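Plokon Home Forums > Entryways and Small Spaces > Hooks or a tray for keys and small stuff?

Hooks or a tray for keys and small stuff?

gravelpath_2
Posted Feb 20, 2026
Everything we carry ends up on the dining table. Keys, phone, tissues, whatever was in a coat pocket. We put up a row of coat hooks and I thought that would fix it, but it only fixed the big things. The small things still get dropped on the table and then moved every time we eat.

Part of the problem is that a lot of it is soft or an odd shape. There are key rings, a couple of charms, and a plush thing on a cord that goes on a bag.
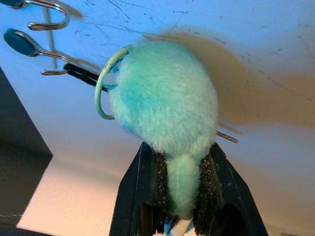

I'd like one spot for all of it and I'd like it to be the hooks, since they are up already. My other half wants to buy a tray and put it on the table. I say a tray on the table is still stuff on the table. What do people here do?

tallboy_drawer
Reply #1
Tray, but not on the table. We have a Vemitz one on a shelf by the front door. It was 40 dollars and I thought that was silly until we stopped losing keys. Hooks only work if every person in the house hangs things up every time. Ours don't.

mudroom_meg
Reply #2
I disagree with tallboy. A tray fills up. Ours had receipts, dead batteries and a dog leash in it inside of a month, and I was digging for my keys the same as before. Anything with a loop or a ring should hang. Anything without one goes in a drawer or gets thrown out.

tallboy_drawer
Reply #3
So where does the phone go? It doesn't have a loop.

mudroom_meg
Reply #4
On the charger.

gravelpath_2
Reply #5
Some answers to the things you'll probably ask.

1. The hooks were already bought and screwed in, so I'm not looking for a different rail. We looked at a Starilell one and it was 80 dollars, and we passed.

2. No drawer near the door. There's no room for a cabinet either.

3. A normal day on the table looks like this. Keys, keychains, phone, a crumpled tissue or paper packet, and a teal loop with a red tab that I keep meaning to put on something.
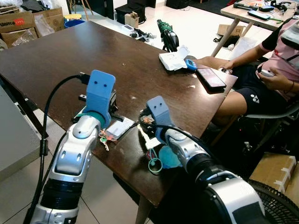
4. Renting, so I'd rather not put more holes in the wall. If there is something that hangs off a hook and holds small things, I'd take that.

pine_and_plaster
Reply #6
For number 4, a small fabric pouch with a loop sewn on. I made two from an old pillowcase. One holds tissues and lip balm, the other holds spare keys. You can buy them too, but the ones I've seen are all too deep and you end up feeling around at the bottom.

Don't put anything heavy in them if the hook stems are short. The loop slides off when somebody brushes past.

orrin_basket
Reply #7
We rent as well. Went to Farahani Hardware and got a bag of 50 split rings and put one on everything that didn't have a loop already. Umbrella, flashlight, measuring tape. It takes an evening. The cheap ones bend if you pull on them, so get the thicker gauge.

tallboy_drawer
Reply #8
That's a lot of work to avoid a tray.

orrin_basket
Reply #9
Maybe. I haven't bought keys again since April though, and before that I'd paid for two sets.

gravelpath_2
Reply #10
Split rings are a good idea. I'll get some.
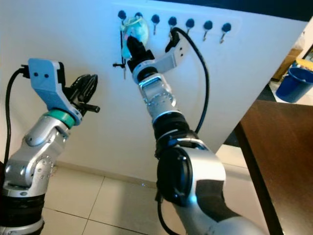 The part I haven't worked out is the order. Right now it's first come, first served, and cloth things are taking over. A piece of light blue fabric up at the leftmost hook is enough to get in the way of the one next to it, so you lose two at a time. The rest of the row is open. I could keep soft stuff at the left end and give the keys the far right, but then you have to walk past everything to get them on the way out.

mudroom_meg
Reply #11
Which end is the door on? Keys go on the hook closest to the door. Move the cloth down to the other end and leave a gap.

gravelpath_2
Reply #12
Door is on the left. So I have it backwards.

pine_and_plaster
Reply #13
Swap them and try it for a few weeks before you sew anything. I put my pouches on the wrong hook at first and had to redo the loops because they hung too low.

tallboy_drawer
Reply #14
Still say tray. A small one, for the phone and the tissues, and hang the rest.

gravelpath_2
Reply #15
I'll pass that on. Keys are moving to the left tonight, and we'll see about a small tray if the phone is still on the table next month.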